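The club with a washing machine and no laundry

I went to Prostbridge expecting to be sold something. Student robotics projects tend to come with a slogan and a launch date, and this one had both when I first read about it in February. The slogan has gone. The launch date was moved, and then it was quietly dropped as well.

What is left is the Ellery club, a handful of second-year students and one teacher, Sunee Paisan, who has run it for long enough to be blunt about it. The project is called Mukero. The aim, as she put it to me, is "to get a humanoid to do one dull household job from start to finish without one of us reaching in". They have not managed it yet.

I asked why it had to be a humanoid. An arm bolted to a table would be cheaper and would not fall over.

"Because that's what the students wanted to join for," she said. "I could have offered them an arm. I did, the year before, and I got two people."

I said that sounded like marketing. She said it was, a bit, and that she would rather have a full room and a difficult machine than the other way about.

The job they settled on is tidying. A basket has to be found, picked up and put on a shelf. Wiroj Thepsuriya, who writes most of the code for the hand, told me he had thought it would take a fortnight. He has now spent most of two terms on the part where the fingers come down.

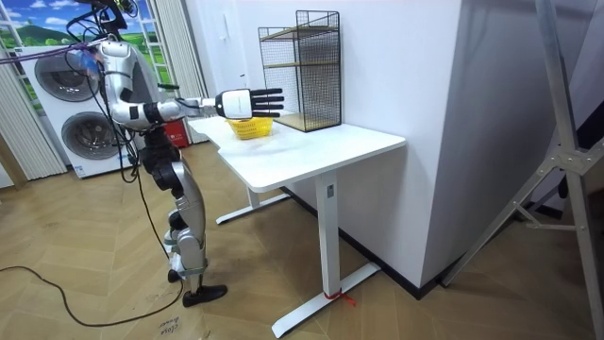

"The basket gives when you squeeze it," he said. "A box doesn't. Everything we learned on boxes was wrong." His first version gripped far too hard. His second was so gentle that the basket stayed where it was while the hand went up without it. He keeps a log of every attempt, and it had reached 433 on the day I visited. I asked how many of those he would call a success, and he wanted to know what I meant by success. I have interviewed enough people to know what that answer usually means.

To his credit, he then showed me the log. He counts a try as good if the basket ends up on the shelf the right way up. In the last 200 entries there is a fair run of good ones, nearly all from the same starting position. Move the basket a hand's width to the left and the column goes bad very quickly.

"That's the honest state of it," said Paisan. "It knows one basket in one place."

Money is the other sore point. The club had a grant of £2000 from Jernden, a local engineering firm, and £500 of that went on replacement parts for the fingers. I wondered aloud whether a school club ought to be eating through fingers at that rate. Paisan pointed out that the minibus costs more and teaches them less. I am not sure that settles it, but I had no figures for the minibus.

There is a regional competition coming, and the rules ask for the whole task in one go, with the judges choosing where the basket starts. Thepsuriya thinks they have a chance. Paisan would not be drawn.

"We'll enter," she said. "I want them to see it go wrong in front of strangers. They've only seen it go wrong in front of me."

I asked the obvious last question, whether anyone will ever want one of these in their kitchen. Thepsuriya said yes at once. Paisan asked what it would cost and how often it would need mending, and when he had no answer she told him to find out before the next meeting. He wrote it down.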